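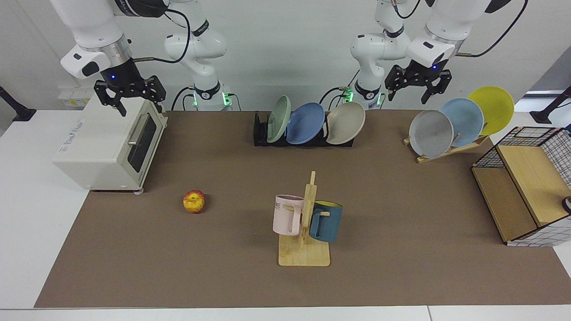 2 min read

Back from the Teliseck open day in Clescombe, typing this on the train. Went in with one question – can a machine do my dishes yet? Short answer, sort of. Plates were the strong part. Mugs slower, lots of waiting, and one try ended with Darragh Moriarty stepping in to reset. He was good about it, took every question going.

Úna Mac Suibhne says they logged 167 plate runs in October. Didnt catch how many went right, should of asked. Coffee was decent. Parking awful. Briltdale site next, if they let me in.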